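4 Upkeep of the Wiping Cell

Last updated: 26 Apr 2018

4.1 Daily setup

Our cell, which we named Vulness, is a two-armed robot working at a plain table. Most of the lost time in April came from cables and grippers, so this chapter covers those before the software. The start-up order we settled on:

1. Check the floor tape marks and move the base if it has drifted.
2. Jog each arm through its full reach with nothing on the table. Watch the gripper cable at the wrist – it needs enough slack to follow the arm but must not catch on the table edge.
3. Open and close both grippers four times.
4. Tighten the wrist bracket screws if there is any play. We did this after every 96 cycles.
5. Fold the towel into a rectangle, put down the test spill and close the right gripper on the towel. The left arm stays clear of the table with its fingers open until the run starts.
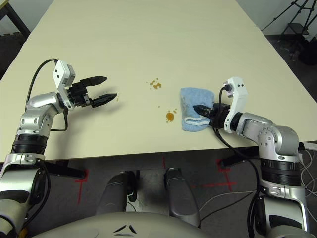
4.2 Faults and repairs

The log has 141 cycles in it. Two stopped early, both on the right arm. The first was a loose connector at the gripper, which we reseated and tied down. The second was a gripper that did not close fully. We cleaned the fingers, ran the homing routine again and changed the closing limit in the Natico settings file. The old value is kept in Appendix B.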